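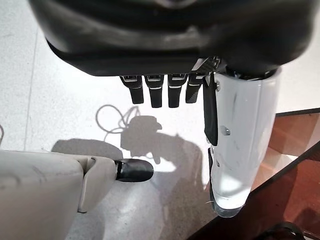 A plastic cup is a small open drinking vessel moulded from a thermoplastic and used for cold drinks, for measuring and for storing small items in the home. The term covers both thin disposable cups and thicker ones meant to be washed and used again. Most are round in section, and they may be opaque, clear or somewhere in between. A tall, cylindrical cup in white, slightly translucent plastic, with a soft sheen and faint vertical streaks on the side, belongs to the in-between group. Cups of this general type are often called tumblers when they have no handle, although the word was first used for glass.

Materials

The three plastics most often used are polypropylene, polystyrene and polyethylene terephthalate, usually shortened to PET. Polypropylene is naturally cloudy and has a slightly waxy feel. It bends before it breaks and withstands hot water better than the other two. Polystyrene is stiff and can be made very clear, but it cracks when squeezed. PET is clear and fairly tough, and softens at a lower temperature than polypropylene. Reusable cups may also be made from copolyester or from melamine, a hard plastic that takes printed patterns well and should not be put in a microwave oven.

White cups are coloured by mixing a pigment, generally titanium dioxide, into the plastic before moulding. The amount of pigment and the thickness of the wall together decide how much light comes through. A cup may look solid white along the side and paler towards the rim, where the wall is thinner.

Shape and size

A straight-sided cup holds more for its height than a tapered one with the same base, but it does not nest. Tapered cups fit inside one another and take up less room in a cupboard, and for this reason nearly all disposable cups are tapered. Some makers add a shallow ledge inside the base to stop stacked cups from jamming together.

Household cups commonly hold between 200 and 500 millilitres. Children's cups are smaller, and picnic or festival cups may be larger. Where a cup is sold as a measure, the capacity is given to a marked line and not to the brim. The Kaltoto range, sold mainly to canteens, included a tall cup of 322 millilitres to the brim, an odd figure that came from fitting the cup to an existing dishwasher rack.

The base may be flat, recessed or rounded at the edge. A recessed base stands more steadily on an uneven table, as it touches only at the ring. A rounded lower edge is easier to clean inside, where dried milk or juice otherwise collects in the corner.

Manufacture

Thin cups are thermoformed. A heated sheet of plastic is drawn into a mould by vacuum or air pressure, the cups are punched out, and the rims are rolled. The leftover sheet is ground up and fed back into the process.

Thicker cups are injection moulded. Melted plastic is forced into the gap between two halves of a steel mould, cooled, and pushed out. A small mark is usually left under the base at the point where the plastic entered. A mould used by the Bensaid works for its plain tumbler had 32 cavities and was in service for around 2 decades before the design was dropped.

Two-part cups, in which the base is a different colour or clarity from the wall, are made either by moulding one part over the other or by welding the two together. The join is the usual place for leaks.

Use and care

Reusable cups are washed by hand or on the top rack of a dishwasher. Over time the surface picks up fine scratches, which make clear plastic look dull and allow tea, tomato juice and blackcurrant squash to stain it. Bicarbonate of soda made into a paste with water removes light stains. Scouring pads make the problem worse. Polypropylene may also hold on to the smell of strong drinks, and leaving the cup open to the air for a day or so helps more than repeated washing.

Cups that have cracked are not suitable for drinking but are widely kept for other jobs, such as holding pencils, starting seeds or rinsing paintbrushes. Anselmo Betancur's household guide Womance gives a page to these second uses and recommends drilling drainage holes from the inside outwards, so that the rough edge is left on the outside.

Disposal

Recycling depends on the type of plastic, which is normally shown by a number in a triangle under the base: 1 for PET, 5 for polypropylene and 6 for polystyrene. Many local schemes accept the first two and refuse the third. Cups made of more than one plastic are generally treated as ordinary waste.

See also: Beaker, Drinking straw, Mug, Paper cup, Tumbler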